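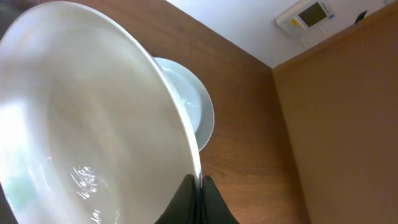
White ceramic bowl with a glossy interior

Home | Visit | Families | Classes | FAQ | Contact

Family Studio: Frequently Asked Questions
September 24, 2023 | By Finditell Visitor Services

What is the Family Studio?
The Family Studio is a drop-in clay and craft program for children and their caregivers, held in the Neto Building.

What ages may take part?
The program is designed for children ages 2 to 9. Older siblings are welcome to join them. Each child must be accompanied by an adult at all times.

Is there a fee?
Admission is free for members. Nonmembers pay the regular gallery rate, and clay and glazes are included.

Do we need to reserve a place?
Reservations are recommended on weekends. Each session is limited to 16 children.

When may we collect finished pieces?
Firing takes roughly 9 days. Pieces are held at the Feyisa Street desk until the end of the following month and are then recycled.

Are finished bowls safe for food?
Pieces glazed in the studio may be used for dry foods only. They should be washed by hand.

Where should we park?
The Jurari Garage has 244 spaces. Strollers may be left in the coatroom.

Comments

claymom: Do you hold sessions on school holidays? The calendar only goes through September.

Finditell Visitor Services: Holiday sessions will be added to the calendar once they are confirmed.

R. in the suburbs: My daughter loved the glazing table. Please bring back the blue!

twokidsonebus: The side entrance is much easier with a double stroller.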